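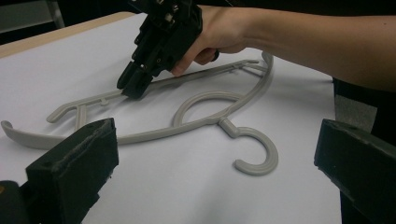

Work on the hand-held grippers has gone further since January than any other part of the build, and this report starts with them. The grant was for a pair of matching hand tools with which members could record simple household tasks, and later for a small arm that repeats those tasks. Both tools are built and in use at the shared workshop on Donnelly Street. The task we are recording now is picking up a plastic clothes hanger laid flat on a white surface. The hanger is light grey, with a ring in the middle of the body and small notches near one end, and we chose it because the thin shoulder bar gives the fingertips little to close on. With one tool the operator brings the fingers down on the shoulder bar, and the second tool records from the other side with its fingers open.

Status of the grippers

The first version had printed plates throughout. The plates around the trigger cracked after a few evenings of use, and we redrew them thicker, with the screws moved away from the edge. The present version has held up. The linkage still has some play in it, which you can feel when the fingers close on something thin. We have ordered shouldered screws from Kulier to replace the plain ones at the two main joints. They were due before this report and have not come.

The finger pads wear faster than we planned for. We tried a softer material, which gripped better and tore within a week, and went back to the harder one. Spare fingers are now printed in batches so that a worn pair can be changed without stopping a session. The change takes two screws and should not need recalibration, although we check it anyway.

Recordings

We have 223 usable recordings of the hanger task. They were made in 10 sessions. Recordings were thrown out for three reasons: the hanger slid off the surface, the operator's sleeve covered the fingertips, or the memory card filled before the end. The last problem was our own fault and has been dealt with by clearing the cards at the start of every session. Operators are now asked to work with bare forearms.

The white surface was added after the first two sessions. On the bare wood the software had trouble finding the edges of some objects, and results were uneven depending on which lamp was on. We have also fixed the height of the lamps and marked their positions with tape. Recordings from before this change are kept in a separate folder and are not part of the figure given above.

The arm

The arm is behind schedule. The base and shoulder are assembled and the shoulder motor runs under load. The elbow is waiting on a bearing seat that was bored oversize and has to be made again. The controller board from Nurora arrived with a damaged connector and was replaced free of charge, but this cost us three weeks. We do not expect the arm to attempt the hanger task until the elbow and wrist are both finished. No trial of that kind has been made so far.

Spending

Spending is within the amount awarded. Motors and the controller board make up most of it. The line for printing material is nearly used up because of the plate redesign and the spare fingers, and we ask permission to move the unspent travel money to that line. Nobody has traveled and no trips are planned. Receipts are in the shared folder under Gralar, the project name used in the application.

Next steps

Fit the new joint screws to both grippers when they arrive.
Remake the bearing seat and finish the elbow.
Record the second task, folding a dish towel, over 7 sessions.
Run the arm through the hanger motion with no object on the table.

We would like a reply on the printing material before the next order goes in. The present stock will cover one more batch of fingers.

Submitted March 14, 2022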